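Trunum grasp planner: spring progress report for the Valente fund

Hi all, and thanks for being patient with me while I got the numbers into a shape I'd want to show you.

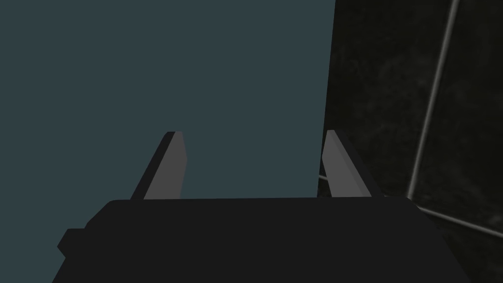
Most of this stretch went into the last few inches of the approach, the part where the wrist camera stops being much help. Up close, a plain flat surface fills so much of the view that the pose estimator has hardly any edges to hold on to, and our old code would happily report a confident answer that was off by a finger width. I spent most of March on that and I'm glad I did!

The planner now keeps its last good estimate from farther out and carries it forward using the joint readings, and it only lets the camera correct that estimate when there's enough edge in view to be worth listening to. I tried two other versions first (one with a learned confidence score, one that just backed the arm up and looked again). The backing-up one worked okay but it was painfully slow, and watching it dither made me want to throw my laptop into the river.

I ran the new version on the full simulated set, 206 approaches, same seeds as the winter baseline. It finished 92 percent of them with the fingers lined up inside tolerance. The ones it missed are mostly very oblique approaches, where the wrist comes in at a steep tilt and the forward-carried estimate drifts before the camera can fix it. I have a branch that limits the tilt in the planner, but it makes some poses unreachable, so I haven't merged it.

Tooling: the replay viewer is finally usable. You can scrub through a run, see the camera view next to the estimated pose, and jump straight to the step where the two disagree. It still leaks memory on long runs, so restart it every so often. The Drudow team asked for an export button and I said yes before checking how the logs are stored, so that's going to take longer than I told them. Sorry, Drudow.

One thing slipped. I'd promised you a first pass on the real arm at Lurbridge by now, and we haven't started. The controller there runs an older message format than ours and the bridge I wrote drops commands when the loop gets busy. I'd like to fix that properly before we put anything physical in motion, and I think it needs 3 more weeks.

Spending is on plan. The compute line is a little under, mainly from rendering the wrist view at lower detail, and I'd like to move what's left over into bench time at Lurbridge if that's okay with you. Let me know and I'll send the revised budget sheet.

Next up: the bridge fix, then the tilt problem, then the export button.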